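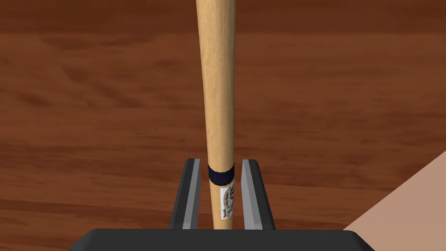 The grip fault, and what we are doing about it

A good many of you have written in since the last newsletter to ask why the pick-up-and-put-away runs stopped so suddenly, and I owe you a proper answer, so please get yourself a coffee and bear with me. The short version is that our gripper has been telling us it was holding things when it wasn't. The long version takes a little more telling!

As most of you know, we try everything in simulation before the real arm at Oltard gets to touch it. The baseball bat went onto the object list in May, and we were all rather fond of it from the start. It's long, it tapers, the weight sits up at one end, and it gives the fingers a nice round handle to close on. If a grasp is even a little lazy, a bat will find it out sooner than a box will.

Well, it found us out. Precious Soriano was going through a batch of 115 runs, all of them marked as good, when she noticed that the path planner had been swinging the arm along at full carrying speed in runs where the bat had already slid out of the fingers. She went back over the whole batch by eye (bless her, it took most of an afternoon) and came up with 22 where the log said "held" and the bat was somewhere else entirely. Sometimes it had slipped a little way and caught. In 4 of them it had left the gripper altogether, at a height and speed I would not care to meet in person.

The cause was dull, as causes so often are. The "held" signal came from the finger motor. When the fingers stopped closing, the software took it that they had stopped against something. But we had also put in a limit on how long the motor was allowed to push, back when we were worried about crushing the softer items, and when that limit ran out the fingers stopped as well -- with or without anything between them. Two sensible ideas, put in months apart by people who sit across from each other (I am one of them), and they had never been tested together.

What worried us more was that the very same code was loaded on the real arm. The light curtain would have stopped the arm if anyone stepped in, but a light curtain does nothing at all about a bat already on its way across the room. So the real arm has been locked out since that afternoon, with the tag on the switch and the key in my desk drawer.

The fix has two parts. The fingers now have to report a gap that makes sense for the object, and the arm must make a short, slow lift and check again before it's allowed to speed up. If either check fails, it stops where it is and waits for a person. We are rerunning the full batch now, including starts with nothing in the grip at all, which we really should have had from the beginning.
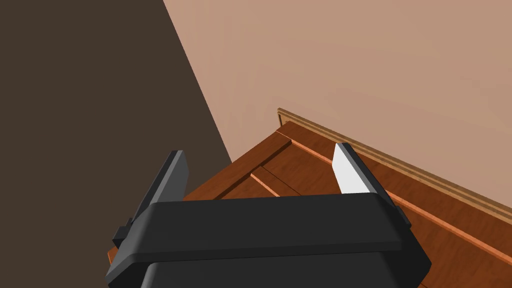

Athina Vasilakis wrote to say that stopping in place isn't always the safe choice, and that at Drulura they had an arm halt with a half-gripped part overhead, which then let go while someone was reaching in to clear it. She would like to see the arm lower itself slowly before it waits, and she asks that the reset button be kept well out of reach of the work area.

I think she's right on both counts, and the slow lowering is going in before the lockout comes off. Precious has already moved the reset on the floor plan. If you have had a near miss of the same sort, do please write and tell us, even if it seems too small to bother with. The updated checklist will go out to everyone on the Venano list once the rerun is finished.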